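Ladent to close Pusum Street service counter in July

April 2021

Water customers of Ladent will no longer be able to pay bills in person at the Pusum Street counter after the office closes in July, the utility said in a notice mailed with this month's statements.

The counter handled 1,928 payments last year, according to the notice. Most were made by check, and the rest by cash or money order. Ladent serves the neighborhoods on both sides of the canal and has kept a walk-in office on Pusum Street since it took over the old district water board.

Boris Petek, the company's customer manager, said the lease on the ground floor was up for renewal and the rent had gone up. The two clerks who work there will move to the main office on Jestari Road, where the phone lines are answered.

"People can still talk to a person," Petek said. "They will need to call or come to Jestari Road, and we know that is a longer trip for part of the district."

The bus from Pusum Street to Jestari Road takes 12 stops and requires no change. Parking at the main office is free for customers for the first hour.

## Cash payments move to shops

Ladent has signed an agreement with the Tạ grocery stores to accept cash payments at the register. Customers will need to bring the bottom part of the bill, which carries a bar code. The store will print a receipt, and the payment should show on the account by the next business day. There is no fee for the customer.

Money orders will not be accepted at the stores. They can be mailed to the main office or left in the drop box beside its front door - the box is emptied every morning before the phones open.

Khải Khúc, who has run a shoe repair shop next to the counter for years, said he pays his own bill there and expects to switch to the grocery store. He was more concerned about the empty storefront. "When the counter is open, people walk by my window," he said.

A tenants' group in the area has collected 328 signatures asking for the office to stay open one day a week. Bo-ram Cha, who delivered the petition, said many older residents bring their bills in because they want someone to explain the charges. She has asked Ladent for a written reply before the closing date.

Petek said the request had been received and would be answered. He did not say whether a part-time office was being considered.
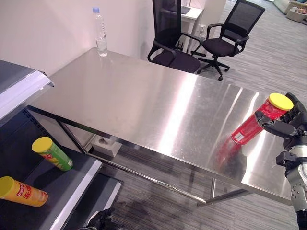

## What customers should do

- Customers who pay by mail or bank transfer do not need to change anything. The mailing address stays the same.
- Bills with a due date after the closing can be paid early at Pusum Street until the last day of business.
- Anyone with a payment plan set up at the counter should call the main office to confirm that it has been moved. Plans will keep their current dates and amounts.
- Meter readings can be phoned in or written on the card that comes with the bill.

Questions about the change are being handled by Hiếu Giáp at the main office. The phone number is printed on the back of every statement.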